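Serkum Chores: read me first

Last updated September 21, 2026

Welcome, and thank you for stopping by! Serkum Chores is a small collection of two-arm tabletop recordings put together by Pádraig Fitzgerald and the rest of us at Londent, and it grew out of a question we kept arguing over at lunch: can a pair of fairly modest arms tidy up after somebody's breakfast yet? Our answer so far is "a bit, on a good day," and we'd rather you heard that from us before you download anything.

What you get

There are 200 episodes, all driven by a person and recorded on the same kind of bench, with things you'd find near any coffee maker: cups, lids, paper bags, bits of packaging. Each episode has joint positions for both arms, gripper opening, video from a fixed camera, and a short note from whoever was driving (some of the notes are grumpy, and we left them in).
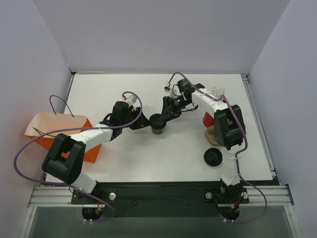
Handing something from one gripper to the other is where most of our trouble lives. A person does it without a thought, shifting their fingers a hair when the thing starts to slip, and our arms simply don't feel that slip. We trained a plain baseline policy, which we call Rizzi, and ran it on 40 handovers it hadn't seen. It finished nearly half of them. Placing a lid went worse, and paper bags are a heartache all their own, as they fold differently every time you touch them.

So, could you put this in your kitchen? Please don't, not yet. It's slow, it wants a person close by with a hand on the stop button, and it gets confused if you move the lamp. For a repeated job at a packing bench, with the same cup all day long, we're a good deal more hopeful.

Getting started

Unpack the archive, open the hutier folder, and run the viewer on episode 5, which is short and shows most of the signals. You'll want 2 GB of free memory for it. Gripper values are in the driver's units and are not yet converted to millimeters, sorry! A fix is planned for October.

Known problems

Timestamps on the left arm drift a little in the longer episodes. A few of the driver notes are missing.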